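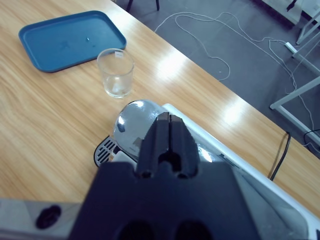

Zestthorpe公共茶水间,咖啡机、玻璃杯和蓝色托盘都摆上了桌。

Zestthorpe茶水间重开,咖啡改自助,杯子自己洗

快讯。Zestthorpe联合办公楼一层的公共茶水间,关了整个春天,七月重新开门。早上八点不到就有人在门口探头。里面换了桌子,换了灯,咖啡改成胶囊机自助,一次性纸杯全部取消。楼里的租户早上在群里刷了一屏,问得最多的还是那句:杯子谁洗。

答案是自己洗。

先说大家关心的。茶水间开放时间从早上八点到晚上八点,午休不关。整栋楼的租户都能用,刷门卡进。访客要有人带。咖啡自助,胶囊可以自己带,也可以在门口的小柜子里买。热水、凉水不收钱。

负责这次改造的是Ikirik工作室,楼里的老租户,平时给小店做室内,办公室就在二楼拐角。茶水间面积没变,还是原来那一间,窗户也没动,门倒是换了方向,以前往里开,一开就撞到排队的人,现在往外。小事,但是天天用的人都懂。

改造期间大家喝水要跑到三楼,三楼的饮水机又慢,排队排到楼梯口,有租户干脆自己买了水壶放在工位上,结果跳了两次闸。物业在群里发过一次通知,语气很客气,第二次就没那么客气了。现在水壶可以拿回家了,物业原话,"请各位陆续带回"。

桌子是这次花钱最多的一项

老茶水间用的是一张折叠桌,桌腿垫了纸板,放杯水都晃。新桌子是木的,浅色,暖暖的那种,表面很亮,灯一打上去一道一道的白光。好看是好看,已经有人在群里抱怨手印太明显,说擦桌子的布一天要换几块。Ikirik的回复是先用一个月看看,实在不行再做一层哑光的处理,费用他们出一半。

地面是深灰色,没有换,只是重新清洗过。原来预算里有换地面这一项,后来砍掉了,钱挪去给桌子和灯。有租户觉得砍得对,反正地上天天洒咖啡,深色耐脏。也有人说进门那块都磨花了,应该一起弄掉,分两次施工更折腾。这个意见物业记下了,没说什么时候办。

座位方面,原来方案是放满,坐51个人,租户代表投票的时候被否了,理由是挤,端着杯子过不去。最后靠窗留出一条过道,另一侧全部是站位。站着喝完就走,或者端回去。想坐下来开会的,还是要去订会议室,茶水间不接受预定,也不许拿包占位子。这一条开门第一天就有人违反了,包在椅子上放了一上午。

灯也是抱怨和表扬一半一半。老灯管发青,照得人脸色不好,现在亮堂多了。坐在正下方的说有点晃眼,尤其是桌面反光。下午两点前后最明显。电工说可以调,等租户们意见统一了再来,省得跑两趟。

另外补一句插座。墙上的插座加了一排,给电器用的和给手机电脑用的分开,电器那一排有单独的开关,下班时间自动断电。别把充电器插到电器那一排,早上来发现没电别怪物业。

咖啡机怎么用,胶囊哪里扔

胶囊机放在桌上,白色机身,顶上一块圆的亮面,银色,跟镜子一样。前面是黑色的接水格栅。杯子放格栅上,对准了再按。洒出来的请自己擦,格栅下面的水满了请顺手倒掉,倒在水池里,不要倒在花盆里(已经有一盆绿萝遭殃了,救没救回来还不知道)。

胶囊在门口小柜子里买,三种口味,浓的、淡的和低因的。低因的第一天上午就卖完了,下午补的货。有人问能不能放点茶包,可以,柜子最下面一层就是留给茶包的,还没到货,快了。

用完的胶囊不要丢进普通垃圾桶,单独回收。回收由Kinance来做,他们每个月来一次,收走以后把铝壳和咖啡渣分开处理。咖啡渣会送一部分回来,想拿去种花的租户可以到前台登记。试运行那一个月,光是二楼和三楼就攒了788颗。这个数比原来想的多,回收桶准备小了,有几天盖子都盖不上,现在换了个大的,放在水池左手边。

提醒一下,胶囊里面是有水的,刚用完很烫,拿出来先放一放。已经有人直接用手抠,然后在茶水间里叫了一声,隔壁会议室都听见了。

机器每天关门以后清洗一次,由保洁来做。白天如果指示灯一直闪,多半是水箱没水了,加水就行。加水用凉水,不要用热水,更不要往里面加牛奶。写出来是因为有租户问过能不能加,那就统一回答:不能。

豆子机暂时没有计划。喜欢现磨的租户在群里争了两天,最后的说法是先看胶囊机用得怎么样,秋天再讨论。现磨的声音大,茶水间隔壁就是录音间,那边的租户已经先表态反对了,写了很长一段,意思就一句,别装。

杯子:取消纸杯以后

杯子换成玻璃的,直筒,透明,底很厚,拿在手里有点份量。杯子从Haddadin那边订的,隔两条街的杂货铺,老板给了批发价,还答应碎了可以按单只补,不用凑整箱。楼里以前吃过凑整箱的亏,仓库里到现在还有一箱没有盖子的保温杯。

用杯子的规矩很简单。拿,用,洗,倒扣放回架子。自己带的杯子随便,但请写上名字,没写名字在架子上放过夜的,一律当公用处理。以前纸杯用得凶的时候,垃圾桶一天要清三回,保洁提过好几次。现在垃圾少了,水池那边倒是热闹起来,午饭后那一会儿,洗杯子的排队比等咖啡的还长。

有租户提议买洗碗机,暂时没有位置放。水池下面是管道,桌子下面又没有上下水。真要装,得从墙里重新走管,报价还没问,估计也不便宜。先手洗吧。海绵每周换一次,请不要拿洗杯子的海绵去擦桌子,擦桌子的布是另外一块,挂在旁边的钩子上,钩子上面有字。

托盘也添了。蓝色的塑料托盘,四角是圆的,边上高起来一圈,端几杯咖啡上楼不容易滑。托盘端走以后请当天送回来。这话是认真说的,开门头三天就有托盘上了四楼没下来,群里问了两遍,没有人认。后来在打印机旁边找到了,上面放着一叠发票。

杯子打碎了怎么办,也有人问。打碎了请告诉前台,不用赔,但不要自己用手捡,前台有扫帚和厚手套。玻璃渣用报纸包好单独放,不要和胶囊混在一起,Kinance那边收到过夹着玻璃的袋子,人家很不高兴。

喝水的也有份

不喝咖啡的租户最担心自己被忘掉。没有忘。热水龙头保留,凉水换了新的滤芯,柠檬片和薄荷夏天供应,放在冰箱第二层,随便拿,拿完请把盒盖扣好。冰箱里个人的东西放下面两层,写名字写日期,每逢月底清一次,清的时候不看人情。

桌上也能见到别的玻璃家伙,一只直筒的透明容器,扣着黑色的圆盖子,里面有一点水。桌面的木纹离近看很细,一丝一丝斜着走,Ikirik当初选板子的时候拿了好几块样板摆在前台让大家挑,浅的这块得票最多,深胡桃色的差得不远,据说是会计公司那几位一直在拉票。

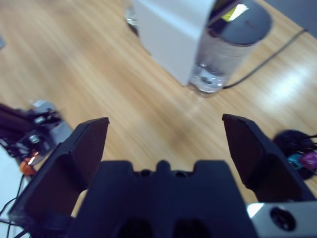
改造花了多久,钱从哪里来

工期比原定的多拖了15天。拖在水管上。拆开墙才发现老管子接头漏,木龙骨都泡软了一截,只好先修管子再封墙。楼上租户那几天停了两次水,一次提前通知了,一次没有,没有通知的那次物业后来给每家送了一箱水赔不是。

费用由物业和租户分摊,按面积算,账单跟着七月的房租一起出。有小租户觉得按面积不公平,他们人少但是工位大,公摊下来比隔壁人挤人的那家交得还多。物业的意思是今年先这样算,明年续约的时候可以改按门卡数。到底怎么改,还要在谈。收到账单有疑问的,直接去前台拿明细,明细有四页,打印好了放在那里,桌子、灯、水管、油漆都是分开列的。

旧东西的去向也说一下。折叠桌送给了Haddadin的老板,他拿去摆在店门口卖打折花盆,路过的租户都认出来了。老灯管按规定回收。微波炉还在用,没换,转盘有点响,但是热饭没问题。旧冰箱也没换,只换了门封条,以前关不严,夏天底下一滩水,现在好了。

施工那段时间噪音确实大,尤其是上午敲墙。Ikirik自己的办公室就在楼上,据他们自己讲也没躲过去,开视频会客户问是不是在打仗。

租户怎么说

开门第一天上午去转了一圈,听到的话都记下来,没有整理。

二楼做翻译的一位租户,端着杯子站在窗边,说终于不用喝有纸味的咖啡了。她最满意的是门,其次是灯。对洗杯子没意见,在家也是自己洗。

四楼两个做包装设计的,对桌子意见很大。意思是好看,但是反光太厉害,拍样品没法拍。他们以前喜欢把样品拿到茶水间拍,光线好。物业的人在旁边听见了,说茶水间本来也不是拍样品的地方。两边都笑,事情就这么过去了。

录音间的那位来得晚,只问了一个问题,胶囊机声音大不大。现场按了一杯给他听。他听完说还行,能接受,磨豆机不行。

前台的同事最累,从八点到十点一直在回答胶囊怎么买。柜子扫码付款,码贴在柜门内侧,很多人没打开门就找,找不到就来问。中午的时候前台自己拿了张纸,写了个箭头贴在外面,下午问的人就少了。

还有一位,不肯说是哪一家的,说最怀念的是老茶水间那张晃的折叠桌,因为没人愿意在那儿久待,从来不用等位。

几条容易忘的

晚上八点锁门,锁门前请把自己的杯子洗掉。第二天早上水池里留着的杯子,保洁会收到一个筐里,筐放在前台后面,自己去翻。

周边的气味大的饭菜,螺蛳粉、榴莲之类,请到天台吃。天台有桌子。下雨就忍一忍。

水池的下水口加了滤网,茶叶咖啡渣请倒进滤网再敲到垃圾桶,不要直接冲。漏水修过一次了,再堵一次又要拆墙。

带小孩来的租户请看好热水龙头,龙头有安全扣,往下按再转才出水,大一点的孩子一学就会,所以还是得看着。

胶囊回收桶满了请在群里说一声,别往旁边堆。Kinance每月来一次的时间定在月中,遇到满得早可以加收一趟,要提前打招呼。

托盘,再说一遍,当天送回。

接下来还有什么

墙上留了一块空的,准备挂软木板,给租户贴通知和转让信息,月底前挂好。有人想贴招聘,可以,贴之前跟前台说一声,过期的自己撕。

靠窗的过道原本要放两盆高的植物,因为绿萝的事情先缓一缓,等大家习惯了往水池里倒水再说。

哑光处理做不做,八月初在群里投票,每家一票,不按人头。灯的亮度一起投。座位要不要再加几个也放进去,但是加了过道就要变窄,投之前可以自己先端着托盘走一遍试试。

对茶水间有意见或者想报修的,发到楼里的公共邮箱,或者写在前台的本子上。本子是新的,第一页已经有人写了:低因的能不能多进一点。

物业在下面回了两个字,在补。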